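July
By Sumeya Negussie

The Second Life of the Household Blanket

Vangelis Stergiou keeps his mending table next to the washing machine, and most of what crosses it is bedding. He takes in quilts, throws, crib blankets and the occasional sleeping bag from people in Omuslow and the farms north of it. He charges by the hour and turns down a fair amount of work.

"People bring me something that needs a bath and a new edge," he says. "They think it's finished. A lot of the time it has ten more years in it."

Stergiou learned to sew in the upholstery shop at Spanos, a furniture maker that closed its Omuslow plant when he was in his thirties. He spent two years there cutting seat covers before he was allowed near a machine. When the plant closed he bought one of the old walking-foot machines for $79 and carried it home in a borrowed truck. He still uses it for canvas and heavy wool. For everything else he has a newer domestic model, which he likes less.

The town has always had some connection with blankets. The Fleltunberg mill, on the river road, wove wool ones for most of a century, in gray and a brownish red that older residents can spot from across a room. They were heavy and scratchy and they lasted. Stergiou has one on his own bed with a darned patch the size of a dinner plate near the foot — his mother's work, in thread that doesn't quite match.

Wool is now a small part of what he sees. Fleece took over many of the beds and nearly all of the couches in town, and for understandable reasons. It is light, it dries fast, it costs little, and it comes in any pattern a child or a dog owner could want. 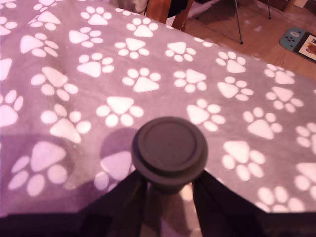

White paw prints on mauve-pink fleece. Prints like this are common on throws sold for pets and children.

Fleece gives a mender a different set of problems. It doesn't fray, so a torn edge can be left alone for a long time without getting worse. It does pill, and once the surface has gone hard and bobbled there is not much to be done. Heat is usually what does it. Stergiou tells customers to wash fleece cool, inside out if it has an inside, and to keep it out of the dryer or run the dryer on its lowest setting. Fabric softener coats the fibers and flattens them, so he tells people to skip that too.

For holes he cuts a patch from another fleece, trims it to the exact shape of the gap and joins the two edges with a flat zigzag stitch. Done well, it can be hard to find afterward. He keeps a bin of scraps sorted by color, and pinks and blues run out first.

Washing matters as much with wool, where the mistakes are more costly. He has been handed Fleltunberg blankets shrunk to half their width. Those he can't bring back, but he cuts them into chair pads and mitten linings. He once made 3 vests from a single ruined double.

Blankets past saving go in a sack by the door. Every few months he drives it to Umemeo, the thrift warehouse outside town, which bales worn textiles and passes the better ones to animal shelters. A bale weighs close to 1,000 pounds, and bedding makes up much of the winter intake.

Stergiou plans to keep working until his eyes give out. He has a class starting in the fall at the library, on binding edges by hand. Students should bring a blanket they don't mind practicing on, and a thimble.

Related
Reading the Care Label
Who Still Darns Socks?
The River Road Mills, Then and Now
A Beginner's Guide to Secondhand Sewing Machines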